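Sturkley Opens Kitchen Setup Service to Renters in Arau and Palacios

PALACIOS, October 6, 2024 - Sturkley, a home goods and moving help company, is opening its Kitchen Setup service to renters in Arau and Palacios. The service covers the unpacking, sorting and placing of small kitchen items after a move. Bookings are open now.

Kitchen Setup started in April as a trial in Brallitz, where Sturkley has its main store. During the trial, the company set up 40 kitchens, most of them in apartments with one or two bedrooms. The company has kept the service much as it was in the trial, with a longer visit and a clearer price list.

A standard visit lasts two hours and is carried out by a team of two. The team unpacks the boxes marked for the kitchen, sets everything out on a table or other flat surface, and goes through it with the customer before anything is put in a cabinet. Customers decide what stays on the counter, what goes on a shelf and what they no longer want. Flattened boxes and packing paper are taken away at the end of the visit.

Sturkley found during the trial that the same few things were left over at the end of most moves. Plates and flatware have an obvious place in nearly every kitchen. Mug stands, lids and countertop appliances often do not, and many customers had them sitting in a corner for weeks. The team now deals with these first.

A typical table at this stage might hold a toaster oven, a glass lid with a blue knob, a pale green plate and a wooden stand with a couple of mugs on it, one dark teal and one pink. Each piece is matched with where it will be used. Mugs go near the kettle or coffee maker, lids go with their pans, and the toaster oven gets a spot near an outlet with clear space on all sides, as its manual requires.
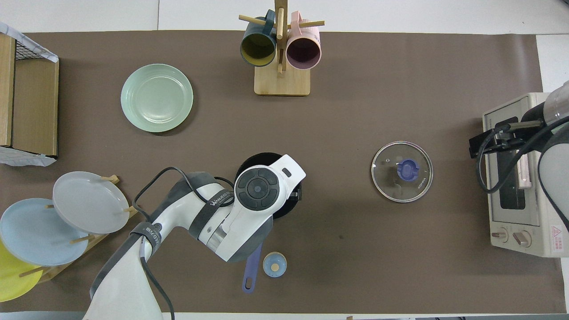 What the Service Includes

The standard visit covers up to 14 boxes. It includes:

Unpacking and sorting of kitchen boxes
Wiping down shelves and drawers before they are filled
Placing of plates, mugs, glasses, pans and lids
Placing of countertop appliances that plug into a regular wall outlet
Removal of boxes and paper

Sturkley does not connect gas appliances, mount shelves to walls or move refrigerators. Customers who need this work should arrange it with their landlord or a licensed contractor before the visit. Food is unpacked on request, but the team will not sort through open packages.

Unwanted items in good condition can be handed over at the end of the visit. The Brallitz store cleans them and sells them from its secondhand shelf. Chipped plates and cracked glass are not accepted and stay with the customer.

Booking and Changes

Visits can be booked online or at the store counter and should be made at least eight days ahead. Morning and afternoon times are offered in both towns. A booking can be moved once at no charge, as long as the store hears about it by noon on the day before. If a moving truck is late and the boxes have not arrived, the visit is moved to the next open time.

Customers are asked to mark their kitchen boxes on the side as well as the top, and to keep lids in the same box as the pans they belong to. A printed packing sheet with room for a short list of each box's contents is free at the Brallitz store and can also be sent by mail.

An adult from the household needs to be home for the whole visit. Renters should check building rules for elevator use and parking and pass these on when they book. In Arau, where many of the older buildings have no elevator, visits above the third floor are offered in the morning only.

About Sturkley

Sturkley sells storage goods, kitchenware and moving supplies from its store in Brallitz and offers packing and setup help in homes nearby. The company also rents out reusable plastic moving crates by the week.

Contact

Sturkley Customer Desk, Brallitz
Press questions may be left at the store counter or sent through the contact form on the Sturkley website.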